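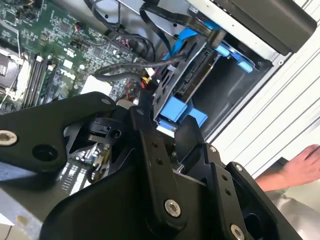
By Anqi Cheng | December 18, 2021 | Filed under: Desktops

Adding memory to an old Dell desktop

Ten minute job, bit longer if the case is dusty. Quick notes, as I keep getting asked.

What you need: the right memory (check the model first, don't guess), small torch, somewhere flat.

1. Shut down. Plug out of the wall. Hold the power button in for 10 seconds.

2. Side panel off, case lying down. Touch bare metal on the case before you touch anything else.

3. Find the slots. On this board there's four, black with white latches, next to the processor socket. Look for the DELL logo on the green board and go left.

4. Cables in the way? Nudge them over. Don't yank, and definately leave the flat ribbon one plugged in unless you really can't get your hand past.

5. Latches open. Line up the notch. Push down firmly at both ends till it clicks. Takes more force than you'd like.

6. Check nothing's come loose by the drive cage. I knocked a power lead off in August and spent an evening blaming the new memory.

7. Panel on, power on. First start can be slow, let it get on with it.

Beeping or a blank screen: off again, unplug, take the stick out and reseat it. Still nothing, try one stick at at time.

Next up: swapping the hard drive.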